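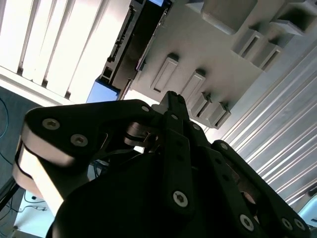 29 Oct 2025

Quick one, dinner is in the oven and I have maybe half an hour.

So I finally dropped the big streaming bundle and went back to owning my music. Files. On a disk. Like it's college again. Been meaning to do this since March, when Brundus put the price up for the second time and also lost three of my playlists. Wrote to support, got a form letter, wrote again, got the same form letter.

Where I am so far:

- nearly 700 albums ripped, most of them from the CD boxes in the closet
- 6 that won't read at all, scratched to death
- one box still not opened (its the one that got damp, I'm scared of it)

The ripping is dull but kind of nice. Put a disc in, go fold some shirts, come back, next disc. I'd forgotten how many of these I bought for one song. Also forgot I went through a whole accordion phase. Keeping all of it.

Tagging is the part that eats your evenings. Live albums come up with the wrong year, compilations split into fourteen different "artists", and anything with an accent in the title turns to mush. I tried Kahsay for the cleanup and it's pretty good, slow though, and it wants to rename every folder its own way. Turn that off first!! I didn't and lost a night putting things back.
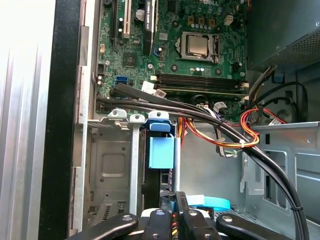
Cover art I've given up on being fussy about. If it's the right album and not a thumbnail the size of a stamp, fine. Moving on.

What I didnt expect is how different listening feels. With the app I'd skip after twenty seconds, always hunting for something better. Now I pick a record and it just plays to the end, even the bad track near the end that everybody skips. Some of the bad tracks are good! Last week I had the same album on four evenings in a row while cooking and never got bored of it.

Stuff I miss: finding new things without trying. The radio helps a bit. The used shop on Stornitz helps more, they have a dollar bin by the door and I've walked out with a full bag twice now. No idea where the shelf space is coming from.

Still on the list:

- buy a second disk for backups, before anything else, seriously
- open the damp box
- sort out the classical stuff, composer or performer, pick one and stick to it
- cancel the Brundus family plan too, check the date it renews
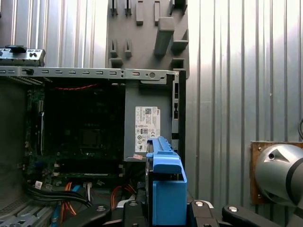

## Backups, since people asked

Sandesow for the copy at home, runs overnight, emails me if it chokes. A second copy goes to my sister's place on a little drive, swapped whenever I visit. So, birthdays. Not perfect but better than the nothing I had before.

Ok the oven's beeping. If you know a good way to handle double albums tell me in the comments, mine are a mess.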